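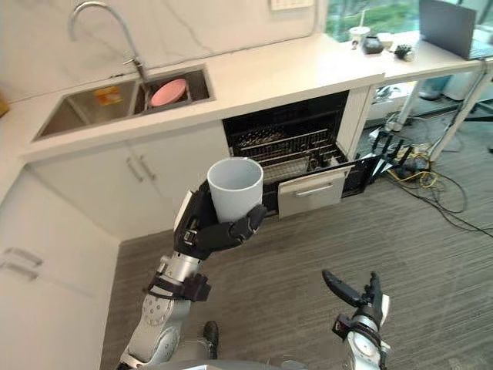 Three months in with the Koppel teaching kit, and I've finally got enough hours on it to say something useful. I bought ours in June for £1174, gloves and foot pedal included, mostly to teach our two-armed machine kitchen jobs (cups, dishes, loading the racks, that sort of thing).

The good stuff first! The gloves are lovely. You close your fingers and the robot's fingers close, with hardly any lag, and getting a thumb round a plain cup felt natural by my third go. I'd used the Aseva joysticks before and wanted to throw them in the sink. Recording is one tap on the pedal, another tap to stop, and the Hemero software lets you bin a bad run straight away.

Now the grumbles. The wrist straps slip if you're skinny like me, the left glove needs recalibrating every morning, and memory fills up at 300 runs, so you're forever copying files off. The bigger store is another £395 – cheeky. Also, your shoulders will ache. Mine did for a week.

Sarkeck's support answered me the same day, though, and the new straps are in the post. Four stars from me.

Posted 9/19/19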